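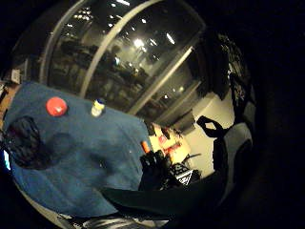 Odds and ends on the blue table by the window, evening.

The Last Table to Get Cleared

By Ustyna Hrytsenko
October
5 min read

Quarter to seven. Lights on in the big room, dark outside, and Daryna Yurchenko is standing over a blue table with her coat already buttoned. "Whose is this," she says. No answer. She picks the thing up, puts it back down.

Every shared workroom has this table. The one where stuff lands. At Stuvano, a rent-a-desk studio over a closed-down shoe shop, it's the one by the window. Small bottle with a dark blue cap. Something round and red. A little orange piece that could be the cap off a marker. None of it is trash, exactly. None of it is anybody's either, or not anybody who's in the room.

I came to write about tidying. Had a plan for it too, five questions typed up on my phone. Got through two.

The studio opened with four people and one kettle. Now there are 345 names on the sign-in list, though most of those came once for a workshop and never again. The regulars fit in one room. They paint, sew, fix small radios, cut stencils, and they leave at different times, and that's the trouble right there. Person who made the mess, gone at four. Person who wants the table, in at five.

Daryna has the keys three nights a week. Her system, if you want to call it that: walk the room with a tray, pick up anything smaller than a fist, set the tray by the door. Whatever is still on the tray at the end of the month goes in a drawer. Whatever is in the drawer at the end of the year goes home with Eifion Ellis, who makes prints and will ink up anything with an edge.

"Caps are best," Eifion says. "Nice clean circle." He shows me a long sheet of paper covered in circles, maybe from lids, maybe from coins, he doesn't remember. It's good. I'd hang it up.

But caps are also the problem. Loose cap, dry marker. Liudmyla Ostapchuk teaches the lettering class and she is not joking about this. She lost a whole set over one long weekend, a good set, the Kobzar brush ones she'd ordered specially. So now her class ends with everybody holding their markers up in the air, caps on, like kids. Grown adults. She checks. Then they can go get there coats.

Small bottles get the same treatment. Label it or lose it. Glue, ink, lens cleaner, hand lotion, they all come in more or less the same size and they all drift. Liudmyla writes the name and the month on masking tape and wraps it round the bottom, so the tape doesn't come off when the cap does. Cheap tape. She tried the nice kind and it slid.

What about the cloth? I asked becuase it seemed like a funny thing to put on a work table. Blue, no shine to it, soft to look at. Deming Ren picked the color. He repairs watches and small clocks, and he wanted something a dropped part would show up on. White is too bright under the ceiling lights, he says, and on black you can kiss your screws goodbye. He tried green. Green made him sleepy. A bolt end came up at the Rulov fabric outlet and that was that.

The cloth did change how people use the table, Daryna thinks. They put things down more gently. They also put down more of them. Before, on bare wood, a stray bottle looked like a stray bottle. On blue it looks kind of arranged, like a shop window, and people walk around it for days.

She's tried signs. She's tried a box marked LOST, which filled up with gloves and receipts and got moved under the stairs. Somebody at Somusia, the ceramics place across the canal, told her they charge a dollar per item left out. They made 200 dollars one winter and spent it all on cake. Daryna thought about it. Decided she didn't want to be the one holding the jar.

So, the tray. Some tips from her, fast, she was walking while she said them:

Start at the window and work toward the door. Don't ask about each thing, you'll be there all night. Don't pair up caps and markers for people, just put them near each other. Never move anything of Deming's. Lamps off last.

And do it with your coat on. You'd be amazed how quick you go.

Seven o'clock. She does the far tables, the sink, the shelf with the cutting mats. Eifion is still looking for his scarf. I offer to carry the tray and she hands it over without slowing down. "Blue table's yours, then," she says, and goes to see about the lamps.

Contact the magazine | Copyright, all rights reserved | Back to top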